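Culture > Television > Opinion

Let the Quiet Episodes Stay Quiet

By Mafalda Paiva
May

2,000 shares | 4 comments

I watched the third season of Varis over two weeks this spring, usually one episode after dinner, and the hour I keep thinking about is the one a lot of viewers say they skipped. It is the sixth. Nothing in it moves the main story. The Dal Bello family closes the restaurant for a day because the water is off, and they spend the day in the building anyway, since none of them has anywhere else to be.

If you haven't seen the show, it follows three generations of that family in a harbor town where the cannery shut down years ago. The first season was about the grandmother's debts. The second was about her son's affair with the woman who held them. By the third, the writers had a missing ledger, a fire, and a half brother nobody had mentioned before. I liked most of it. I am not here to complain that a drama has drama in it.

My complaint is with the way we have learned to talk about the episodes in between. The word is filler. It used to mean something fairly exact. A network had ordered more episodes than the writers had story for, and somewhere in the winter you got a clip show, or a case of the week with a guest star in a bad wig. Now the word gets used for any episode that doesn't change who is alive, who is married, or who knows the secret. By that measure the sixth episode of Varis is filler from its first minute to its last.

It is also the only episode in which we find out why Anden, the older brother, never learned to cook. The show had treated this as a joke for two seasons. He burns the rice, his sister laughs, on to the next scene. In the sixth episode he is sitting on an upturned crate in the pantry with his niece, and he tells her that when he was nine his father took him out of the kitchen and sent him to stand at the cash register, because he was slow. That is the whole speech. It takes less than a minute. His niece doesn't know what to say, so she offers him some of her crackers, and he takes one.

Sunee Jitpraphai, who plays the niece, is very good in that scene and does almost nothing. She looks at the cracker box for a while. A busier episode would have given her a line, or had someone come through the door.

Two episodes later Anden signs away his share of the restaurant. People called this the shock of the season. It wasn't a shock to me, and I think that is to the show's credit. A man who was told at nine that he didn't belong in the kitchen has decided to believe it. If you skipped the pantry, you saw a character do something stupid so that the finale could happen. A good number of the angry posts I read said exactly that, and some of the same people said in the next sentence that they had skipped the sixth.

I understand why they did. There is too much to watch. My friend Kanyarat Wattanapong keeps a list on her refrigerator of shows she has promised people she'll start, and she works nights at a hospital. She asks before each season which episodes she can miss. I used to answer her. I told her once that she could miss the boat episode of Galtis, the detective series, and she did, and then she didn't understand why the partner cried at the retirement party. I had forgotten the boat episode was where they became friends. It has no case in it, so I had filed it in my head as optional.

That's a small mistake and it cost her nothing much. But the services have started making it on everyone's behalf. The one that carries Varis now offers a shorter path through the season, a row of "essential" episodes, and the sixth is not on it. The row sits higher on the screen than the full list. I don't know who decides what goes in it. I do know that if enough people take the short path, the numbers will show that the sixth episode was watched by fewer people than the fifth or the seventh, and somebody will bring that number to a meeting about season four.
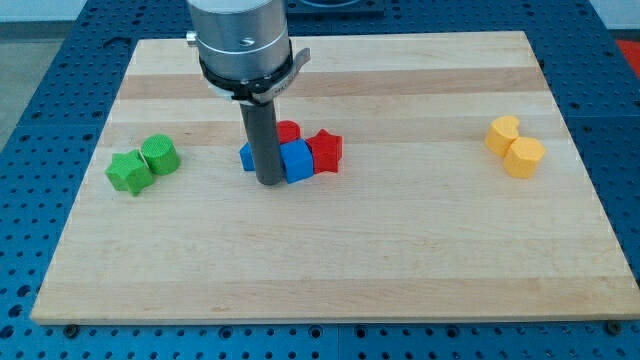

The writers of Varis, the married team of Lamai and Prasert Kaewmanee, build their seasons out of narrow pieces that only make sense side by side. A debt, a meal, a lie, another meal. Most of the pieces are close to the same shade, and you would have trouble saying where one stops. Think of a maple-colored board with pale strips and golden strips running its length, and a single darker one, more amber than the rest. The eye goes to the amber stripe first. The fire is that stripe. Take out the pale ones to get to it sooner and you don't have much of a board.

I'll grant that not every slow episode earns its place. The second season of Varis has one set entirely at a wedding, and I have watched it twice without finding out what it's for. The cousins argue about parking. There is a long toast. The Kaewmanees may have needed time to get an actor back from another job, and it plays that way. Slow and empty can look alike from the outside, and the only way to tell them apart is to sit through both, which I admit is a hard thing to ask of someone who gets home at seven in the morning.

Still, I would rather sit through the wedding again than lose the pantry. A show you live with for three years should be allowed some days when the water is off. You learn who leaves their shoes by the back door and who eats standing up. Then when one of them walks out for good, you notice the shoes.

Kanyarat started Varis last week. She asked me for the list and I told her there wasn't one. She is on the second episode of the first season and says the grandmother talks too much.

4 comments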